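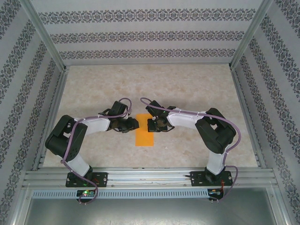

## Quality Engineer, Measurement Systems and Control Plans

**Employer:** Groltadel
**Site:** Ormsby
**Reports to:** Site Quality Manager
**Type:** Full time, permanent, day shift with one late start per week (Thursday, 11 a.m. to 7:30 p.m.)

Groltadel makes molded seals and small valve bodies for water treatment equipment. The Ormsby site runs molding, trimming, assembly and final inspection under one roof. The quality group is looking for an engineer to take over the measurement system program and the control plans that depend on it.

The site holds 600 gages on the calibration register. Of these, 83 are tied to characteristics marked critical on the customer drawing. Every one of the 83 needs a current repeatability and reproducibility study, and at present many of the studies on file predate the last drawing revision. Bringing them up to date is the first assignment and will take up most of your first six months.

### What the work consists of

- Plan and run gage studies, both variable and attribute. Operators on the line take the readings. You select the parts, randomize the order, and keep the operators blind to each other's results.
- Analyze the data and issue a written result: accept, accept with limits, or withdraw. A withdrawn gage needs an interim method in place the same day.
- Maintain control plans for the molding and assembly cells, including sample size, frequency, chart type and reaction plan.
- Review control charts with shift leads. The usual charts are X-bar and R, individuals and moving range, and p charts for visual defects.
- Recalculate control limits after a confirmed process change, and record why they were moved. Limits are not recalculated to make an alarm go away.
- Maintain the gage records in Skeltunar, our in-house calibration database, and clear overdue items weekly.
- Support capability studies for new tooling. Stability is checked first; no index is reported from an unstable process.
- Write inspection work instructions in language a new hire can follow on a first shift.

The job is split between the floor and a desk, and in most weeks the floor gets more of it. Safety shoes and eye protection are required past the yellow line. Parts bins weigh up to 80 pounds when full and are moved with a lift cart.

### Required

- A degree in engineering, statistics or a related subject, or equivalent time in an inspection or metrology role.
- Working knowledge of gage repeatability and reproducibility, including the difference between judging a gage against tolerance and judging it against process variation.
- Practical experience with calipers, micrometers, height gages and pin gages. Experience with an optical comparator is useful -- training on ours is given if you lack it.
- Ability to read a drawing with geometric tolerances and say which datum comes first.
- Clear written English. Study reports go to customers without editing.

### Helpful but not required

- Experience with attribute agreement analysis on cosmetic defects. Our boundary samples need work.
- Scripting in any language, enough to pull a table out of a database and plot it.
- Previous work with rubber or other soft parts, where the contact force of the gage changes the reading.
- Some exposure to the Dudetti audit checklist, which the site uses for internal layered audits.

A belt certificate of any color is neither required nor scored. If you have one, be ready to talk about a project in detail, including the data you threw out.

### Terms

Pay is set by grade and depends on experience; the grade range is sent to every applicant before the first interview. Overtime is rare outside the annual inventory in March. Relocation help is available for applicants outside commuting distance. The position does not involve travel apart from an occasional supplier visit.

### How to apply

Send a resume and one work sample to the hiring desk at Groltadel, Ormsby, with "Measurement Systems" in the subject line. The work sample can be a gage study, a control plan, a chart with notes, or an inspection instruction. Remove customer names and part numbers. Two pages is enough.

Selection has two steps:

1. A phone call of 30 minutes on your background and the work sample.
2. A half day on site. You will measure a set of parts, repeat the measurements later in the visit, and discuss the spread with two members of the quality group. A calculator and a laptop are supplied -- bring your own reading glasses if you use them.

Applications are read as they arrive, and the opening stays posted until it is filled. Applicants who are not selected after the site visit receive written feedback on request.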